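About Grullwood Football Club

Grullwood is a community football club for juniors, seniors and over-35s.
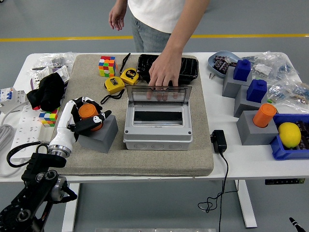 We play our home games at Tokari Reserve, where the club has been based for most of its life. There are two full-size pitches and a smaller one along the creek side that the under-8s and under-9s use. The top pitch has lights and is where the senior teams train.

The club began in May as a single men's side, made up mostly of workers from the Dinex plant who wanted a game on their day off. They borrowed goals from the primary school and wore plain green shirts. Green is still the home colour. A women's team followed, then juniors, and in 2000 we moved across from the old showgrounds to Tokari, where we have been ever since.

Our teams

Juniors run from under-6 to under-17, with girls' teams from under-10 up. The youngest groups play small-sided games with no ladder and no finals. From under-12 onwards teams are graded before the season, and players can be moved between grades in the first few rounds if the coaches agree.

The senior men and women each field a first team and a reserves team. The over-35s play mixed, on the smaller pitch when the draw allows, and they are always after a goalkeeper.

We had 836 registered players last season, 77 of them in the over-35s.

Coaching

Dzintra Kalniņš is our head of coaching. She played in midfield for the women's first team and took over the junior program after a knee injury ended her playing days. She runs sessions for new coaches before the season starts and visits each junior team at least twice during it. Parents who want to coach don't need to have played. They do need a current working with children check, and the club pays for the first coaching certificate.

Every junior gets a fair share of game time. In the younger grades that means at least half of each match - coaches who can't manage this are asked to speak with Dzintra.

The Stankevičius Cup

This is our pre-season tournament, named after the family who gave the original trophy. It is open to senior sides from outside the district. The biggest crowd was 1385, for a final that went to penalties and that we lost.

Joining

Registration is online through the fees and forms page. Boots and shin pads are up to you, and socks and shorts can be bought at the canteen on training nights from 5.30 pm. Playing shirts are handed out by the team manager and go back at the end of the season.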